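Date: 2026-06-26
From: Jasińska
To: cell-users list
Subject: Re: Open day at Wendinby: what was on the bench?

The other list member who was booked for Wendinby wrote:

> I had to leave Cirkstead before lunch and missed the bench session.
> Could someone who stayed say what they were running? In particular:
> was it one arm or two, what were they picking, and is the layout
> something we could copy for our own open day in November? I heard
> there was a grid on the table but not what it was for.
> Also, did anyone get a straight answer about Rorkier and whether
> it will talk to older controllers?

I stayed until the end, so I will take these in order. My notes are patchy on the software side.

Two arms, both reaching in from the same side of the table, with an upright of aluminium extrusion between them. Each carries a black two-finger gripper. The parts are plain cubes in pink and green, and the job is sorting by colour. Pink goes into the pink plastic bin and green stays out on the table. The host described it as a placing exercise with sorting added so that visitors had something to follow.

The table is covered in brown paper and marked off into cells with blue painter's tape. I asked about the tolerance on the grid and was told there isn't one. The tape is for the operator, who calls out a cell when resetting the parts. The arms do not use it. That explains why they were content to leave it crooked in places, and it also means a part may start across a line at any angle.
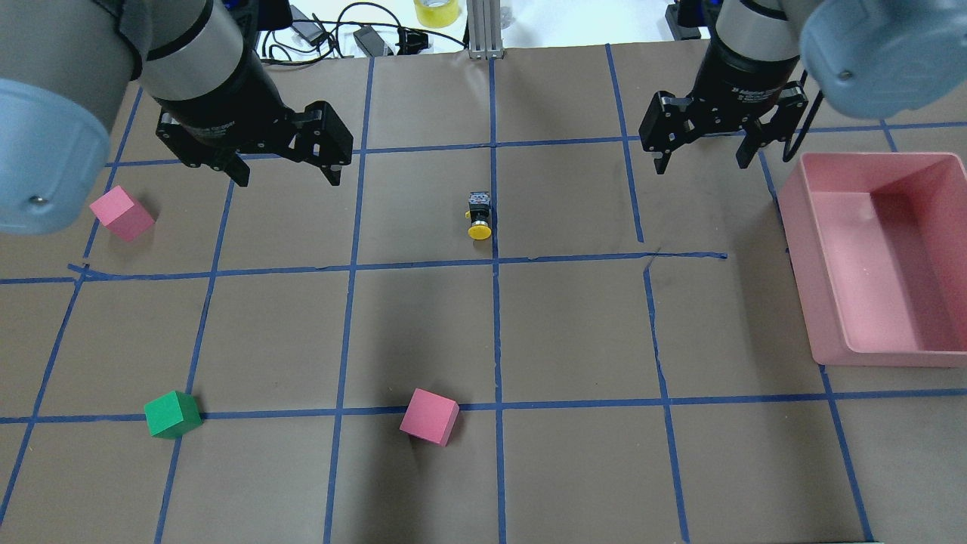 Reset was by hand between runs. The operator put the cubes down wherever visitors asked, within reason. I would call that the best feature of the session, as most open days I have been to use fixed start positions and it is hard to tell what is being sensed and what is being replayed. Runs were stopped twice that I saw, both times by the operator and both times before contact. No reason was given for the first. The second was put down to the arms being sent to neighbouring cells together.

Cycle time: I timed one pick and place at 23 seconds from the start of the move to the gripper opening. That is slow. They said the speed was capped for the public and would not give the uncapped figure. The stated clearance between visitors and the table edge was 425 mm, kept by a rope. I think that is too little, and said so on the feedback form.

Cable routing is worth copying in part. On the arm I could see best, the cable is wrapped along the link and held with black cable ties, and it did not snag while I was watching. I would still want more slack at the wrist than they had allowed. The base plates are square, white and drilled at the corners, so moving an arm to another bench should be simple enough if the bench can take the bolts.

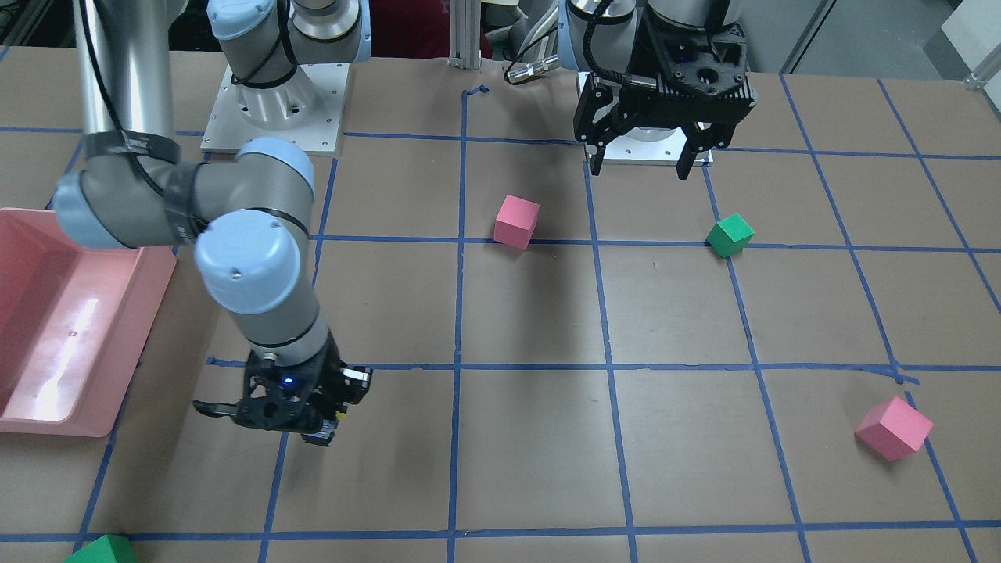
Rorkier

No straight answer. Rorkier was planning the moves for both arms, on a machine I was not shown. The host said older controllers are "being looked at". I asked which ones and was told to write in. I have done so and will forward any reply to the list.

November

The layout could be copied for very little: paper, tape, foam cubes and a bin. Things I would change:

- Rope further back, and a screen on the visitors' side.
- Publish the speed cap beforehand, as it was the first thing people asked.
- Number the cells on the paper. Calling them out by pointing was slow.
- Use a bin in a colour that none of the cubes share. Several visitors took the match to be part of the method.

If the bench at Cirkstead is free I can tape up a grid there and check reach before we commit to two arms. Could whoever holds the bench drawing send me the hole spacing?

Jasińska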